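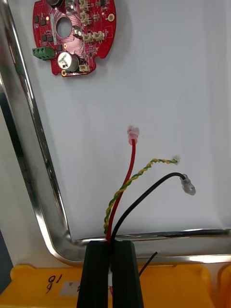

Small claims judgment vacated or just stayed after I appeal?

Posted by stusico_tenant in Courts and Procedure

I was the defendant in a small claims case in Cidville over a repair bill from Schwaiger Appliance. Judgment was entered against me for $300 plus costs. I filed the notice of appeal and paid the $75 filing fee. The clerk stamped everything but would not tell me whether the judgment is gone or only on hold. Schwaiger has already mailed me a demand with interest added. Do I have to pay while the appeal is pending? Also, can they record a lien in the meantime?

Skulula
Depends on your state, and you didn't name it. In general there are two systems.

De novo states: the appeal gets you a new trial before a different judge. Enforcement is normally suspended from the date a timely notice is filed. In some of these states the original judgment is treated as having no effect once the appeal is perfected. In others it stays on the books and revives if you dismiss the appeal or fail to appear.

On-the-record states: the reviewing court looks for legal error only. The judgment stays in force unless you post a bond or obtain a stay by separate motion. Filing the notice alone does not stop a levy or a lien.

Read the back of your notice of appeal form. It usually cites the rule that controls enforcement. The clerk can't give legal advice but can tell you whether a stay has been entered on the docket, so phrase it that way. If a stay is in effect, answer the demand letter in writing with the case number and a copy of the stamped notice. Interest may still accrue during the appeal if you lose.

marginal_note_40
just don't pay. they can't touch you during an appeal

docketwatcher
The reply above is wrong for any state that requires a bond. Check two further points. First, the deadline: a late notice does not stay anything, and courts rarely extend it. Second, service: several states require you to serve the other side with the notice and file proof. Without that proof the appeal can be dismissed and the judgment becomes enforceable again.

On the lien, an abstract recorded before the stay took effect may remain of record until the appeal is decided. Ask the county recorder for a search under your name. If one was recorded after the stay, you can move to have it released.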